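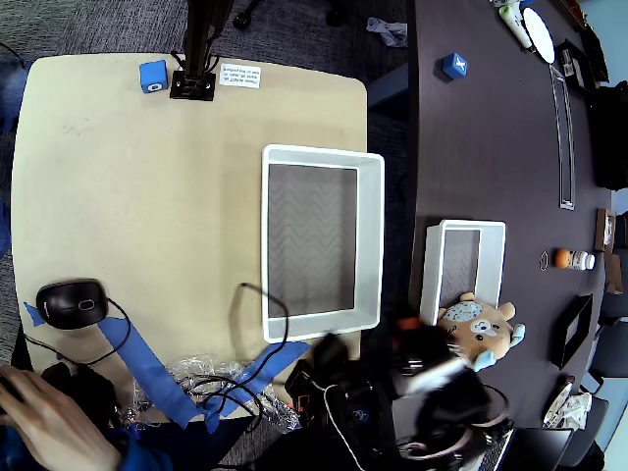 Volodymyr Savchuk wrote in that vinegar does nothing for tape gunk on a table, and he's right, it doesn't. Cooking oil does. Rub in a little, go make coffee, come back and wipe. Then dish soap, or you've just swapped sticky for greasy.

More on sticky stuff, quick list, typing this at 7 am:

- **Painter's tape.** Pull slow, low angle, back over itself. Old tape that tears: hair dryer on low, start at a corner.
- **Jar labels.** Soak in warm water with baking soda, 27 minutes is what mine took last time. Plastic-y labels, skip the soak. Heat and peel.
- **Price stickers on books.** Hair dryer again. No oil!! Stains the paper forever, ask me about my cookbook.
- **Gum in carpet.** Ice in a sandwich bag, hold till it goes hard, scrape with a spoon.
- **Super glue on fingers.** Acetone nail polish remover, cotton swab. Keep it off plastic and varnish, it eats both.
- **Candle wax on cloth.** Freeze, flake off, then brown paper and a warm iron. Move the paper alot.

Test anything oily on a hidden spot first. Raw wood drinks it up and you get a dark patch. Painted shelves, same, go easy.

Scrapers: old gift card for flat stuff. Plastic putty knife for the rest. The Limby one is fine, the Cilero one chipped in a week. Never a razor on laminate, I have 2 scratches by the sink to prove it.

Residue still there after 24 hours? Do the oil again, longer. Cover it with plastic wrap so it dosen't dry out. Rubbing alcohol is next, with a window open and the stove off.

Oily rags go outside flat to dry, not balled up in the trash. Linseed ones especially, they can catch fire by themselves.

Grease spots on the wall next time, December probably.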